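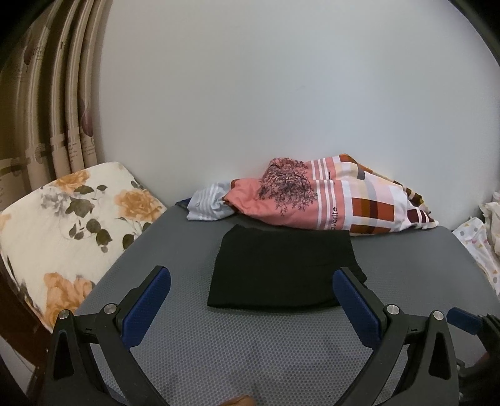 Fold by Size, Store by Use

By Brayan Salazar
28 Aug 2018

Most advice on folding household textiles begins with the shelf. Measure the shelf, divide by the number of stacks, fold everything to the resulting width. I think this is the wrong starting point for anything except bath towels, and it explains why so many linen cupboards look correct for one evening and fail within the week.

A folded cloth has two properties that matter in storage: its footprint and its stiffness. Footprint gets all the attention. Stiffness decides whether the stack survives the removal of an item from the middle. A thin black cloth folded into a rectangle will hold its shape on a flat surface with a few wrinkles in it. Put the same cloth under four pillowcases, pull out the second pillowcase, and the upper layer of the fold slides with it. The footprint was fine. The fold had no resistance to shear.

Adding folds increases stiffness, up to a point. Each fold doubles the layers and halves the area, so a cloth folded one time too many becomes a lump with a rounded spine that will not lie level. For light cotton I stop at eight layers. For anything quilted or lined, four. Cushion covers with a zipper should be folded with the zipper along an outside edge, and once only.

The surface used for folding matters more than the method. A polished table lets the bottom layer travel while the hand presses the top one, and the edges drift apart. A textured mat holds the bottom layer still. I have used one for years and would give up the cupboard before I gave up the mat. A bed is the worst choice of all, being soft, low and usually covered with the rest of the laundry.

Aicha Abou Zeid and I have argued about this since February. Her position is that mixed prints should be sorted by set before any folding starts, so that a pillowcase is never separated from its sheet. Mine is that sorting by set wastes floor space and time, and that sorting by fabric weight gives stacks that stand up. A polka-dot cloth and a striped pillowcase of the same weight can share a stack perfectly well. The eye finds a pattern faster than it finds a label.

She is right in one respect. In a guest room, where bedding is used as a complete set and then not touched for weeks, storage by set saves a search. I would keep that exception and no other.

The folding boards sold for this work do not help. I tried the Trundia, which is 80 cm long when open and produces a panel sized for shirts. Pillowcases overhang it on one side and have to be corrected by hand, a step that takes longer than the whole fold did without the board. It now sits behind the dryer.

Wrinkles deserve less concern than they get. A slight wrinkle in a folded cloth has no effect on how it stacks. A raised edge does, as the next item catches on it. Press the open edge down with the flat of the hand, working away from the spine, and place that edge toward the back of the shelf.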